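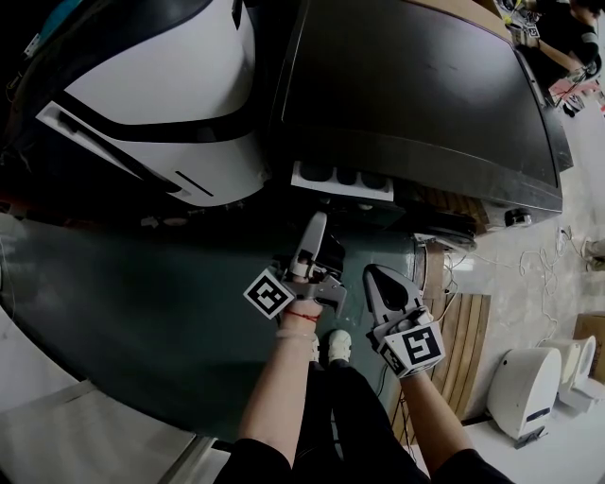
Thin red string bracelet, worn on the left wrist.

How to make a twisted string bracelet with a sliding knot

Posted 20 February 2022

I love string bracelets. They weigh nothing, they cost next to nothing, and you can make one while the kettle boils (well, perhaps while it boils twice). I've tried plaits, chevrons, tiny macramé squares and a very ambitious fishtail that ended up as a bookmark, and I still come back to the plain twist. It's the thinnest, it's the quickest, and it sits so neatly on the wrist that you can leave it on for weeks.

The sliding knot is the part I get excited about. You can loosen it to get it over your hand, then pull it snug, and there's no clasp to fiddle with one-handed. Once you can tie it you'll want to put it on everything.

What you need

Two strands of cotton string or embroidery thread, each 90 cm long
Scissors
Sticky tape, or a safety pin and a cushion
A pencil
A tiny dab of clear craft glue (optional)

I use Drillow cotton in dark red, which has a slightly waxy feel and holds a twist beautifully. Ordinary six-strand embroidery thread works too, and you get far more colours to play with. Avoid anything fluffy. Wool sheds, goes bald where it rubs and tends to felt itself into a lump the first time it gets wet. Ask me how my green one went.

If you'd like a thicker bracelet, use four strands and keep everything else the same. For a child's wrist, cut the strands a little shorter.

Step one: anchor the strands

Lay both strands side by side with the ends level. Knot them together at one end with a simple overhand knot and tape that knot firmly to the table. Knot the other ends together as well.

If the tape keeps lifting, press down a second piece across the first, or pin the knot to a cushion and hold the cushion between your knees. It looks daft and works a treat.

Step two: twist

Slip the pencil between the strands right next to the loose knot. Pull the strands straight and start turning the pencil like a propeller, always in the same direction. Keep going. Keep going some more! Most first bracelets turn out floppy from too little twist, so don't stop as soon as it looks twisted.

To test it, let the string go slack for a moment. If it starts curling up on itself into tight little pigtails, you've done enough. If it just droops, give it another minute.

Step three: fold

My favourite bit. Pinch the middle of the twisted string with one hand and keep it taut. With the other hand, bring the pencil end over to meet the taped end, and hold those two ends together. Now let go of the middle, a little at a time, sliding your fingers along as it winds round itself.

If you let go all at once it'll still twist, but you'll get bumps. Smooth them out by running the string between your finger and thumb from the knotted end down to the fold. Give it a gentle tug and a shake and it should settle.

Peel off the tape, take out the pencil and tie both ends together in one small overhand knot, close to the tips. Tie another small knot at the folded end. Snip off any fluff.

Step four: the sliding knot

Lay the cord in a circle with the two ends overlapping by the width of your hand, one pointing left and one pointing right.

Take the right-pointing end. Wrap it round the cord lying next to it, twice, working back towards the middle of the overlap. Pass the end through the two loops you've just made and pull until it grips, though not so hard that it can't move. Turn the whole thing round and do exactly the same with the other end.

You should have two little barrels on the overlap, each one tied around the other cord. Pull them apart and the bracelet gets smaller. Push them together and it opens up again. Lovely!

Try it on before you trim anything. Open it as wide as it goes and check that it slips over your knuckles. If it won't, undo one barrel and tie it again closer to its own end. When you're happy, trim the tails, leaving a little bit sticking out, and touch each tip with glue. Keep the glue well away from the barrels or they'll never slide again. I use Nemex clear, which dries without going white.

If something goes wrong

The barrels won't grip. Your string is probably very smooth. Undo them and wrap three times instead of two.

The barrels won't move. They're too tight. Work a blunt needle into the loops and ease them open, then pull again more gently.

One side looks looser than the other. The strands weren't level when you started. You can sometimes roll the slack along to the end and retie the knot there, but I'd sooner cut two new strands.

The colour comes off. Dark reds and blues can bleed. Soak the string in cold water with a splash of vinegar and let it dry flat before you cut it.

Adding a bead

Thread the bead on after step three and before step four. The hole needs to be big enough for the doubled cord, so take a bit of string with you when you go bead shopping. I found some gorgeous little brass ones at Caldeira in November and have been putting them on everything.

Wearing it

Cotton softens in a few days and the twist beds down nicely. Showers are fine. Check the barrels now and then, and nudge them tight again if they've loosened. I'm trying a two-colour version next, one strand red and one strand mustard, and I'll put up the pattern when I've picked the shades.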